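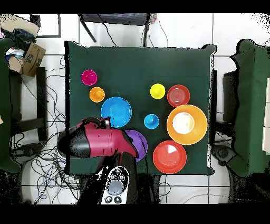

Cooking for the whole choir, one weekend, one small kitchen

April 2018
By Matúš Šimek

Dear all,

In September our choir goes to Flondholm for the rehearsal weekend. We are 31 singers, and this year I said yes when they asked who can take care of the food. I cook at home every day, but the biggest group I ever fed was nine, and that was my family, who forgive everything.

The kitchen in the house has a four-burner Piras stove and one oven, which is old and burns on the left side. We arrive on Friday evening and leave on Sunday after lunch. I have 3000 crowns for the dry things and vegetables. Bread and milk are paid separately, and meat is not in the plan at all because we voted against it last year. I was against that vote, but I accept it.

My idea is lentil soup on Friday, a big rice dish on Saturday and pasta on Sunday. Please tell me if this is foolish. I am most afraid of the rice.

Matúš

saltspoon wrote:
The menu is fine, the order is wrong. Do the pasta on Friday. People come in late from the road, and some of them will not have eaten since noon. Pasta is ready quickly and everybody knows what it is. Soup you can cook on Saturday morning while they are singing, and it only gets better if it waits.

Rice for that many people on a house stove is a bad idea. I have done it. The bottom is brown, the top is hard, and the middle is glue. Cook bulgur and go to bed happy.

Ok-hee Sun wrote:
I must disagree with saltspoon about the rice. I have cooked rice for my church lunch for many years, on a normal stove, and it is not difficult if you don't make it all in one pot. Use two middle-sized pots with heavy bottoms. Wash the rice until the water is almost clear, let it stand in water for half an hour, then drain it well. After it boils, turn the heat very low and don't open the lid! The mistake people make is that they look.

Then turn off the heat and let it rest with the lid on. It stays hot for a long time if you put a folded towel over the pot, but be careful that the towel is not near the other burner.

I agree with the pasta on Friday.

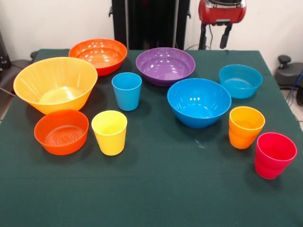 For the Saturday dish, please keep the vegetables separate from the rice until people serve themselves. Some will want very little sauce, and the leftover rice can be fried on Sunday. If you mix everything together, you have only one thing, and if it is too salty you have nothing.

rowboat_al wrote:
With respect, the oven is the answer. Rice in deep trays, boiling stock poured over, foil closed tight. No stirring and no burned bottom. We do it this way at our rowing club.

Ok-hee Sun wrote:
He wrote that the oven burns on the left side.

rowboat_al wrote:
So turn the trays halfway. Every old oven burns on some side.

saltspoon wrote:
If he turns the trays, he opens the oven, and you just told him he must not look :)

Matúš Šimek wrote:
Thank you very much for the quick answers. Pasta moves to Friday, I am convinced.

About the oven I must say that I don't trust it. Last year a cake was black on one side and liquid on the other, and the person who baked it was quite upset. So I will try Ok-hee's two pots at home first, with half of the amount. My neighbors will have to eat it.

Another question. Do you let people take the food themselves, or do you put it on the plates? Last year we had a free line, and the altos always came first, and then the basses found only the bottom of the pot. There were words.

hedda_k wrote:
Serve it yourself, at least the main thing. One person with one ladle. It feels a little like school, but everyone gets the same, and they can come back for more when the last one in the line has had something. Salad and bread can be free.

rowboat_al wrote:
I don't like this. Adults can decide how hungry they are. You fill a plate for somebody who wants half of it, and the rest goes in the bin. I would rather put smaller bowls out on several tables, and refill them from the kitchen. People take less when the bowl in front of them is small, and they also talk more with each other.

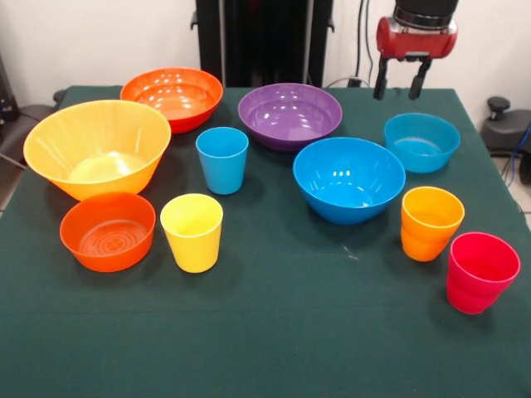
The refilling needs one person who is awake and doesn't mind getting up from the table. In our club we change this person every meal.

hedda_k wrote:
It works in a club where people are polite. Matúš has told us about the altos.

Ok-hee Sun wrote:
I am an alto :(

But I think both can be good. On Friday the ladle, when everyone is tired and hungry. On Saturday the tables, when there is time.

saltspoon wrote:
Matúš, one thing about the money. Buy the lentils and the rice in sacks before you travel. Is there a Kisa where you live? The one near me sells large bags, and you can return them unopened. A village shop will be expensive, and it will probably be closed when you need onions. Take more onions than you think.

Also bring your own sharp knife and mark it with tape. The knives in such houses cannot cut butter.

Matúš Šimek wrote:
Yes, we have a Kisa, but I must borrow a car for it. I will ask one of the tenors.

I made the rice yesterday evening. The first pot was good — each grain separate, my wife said it was like in a restaurant. The second pot I opened, I admit it, and it was a little hard on top. We ate it anyway. I will write again when I know how many onions go in the soup, now I have three different recipes and they do not agree.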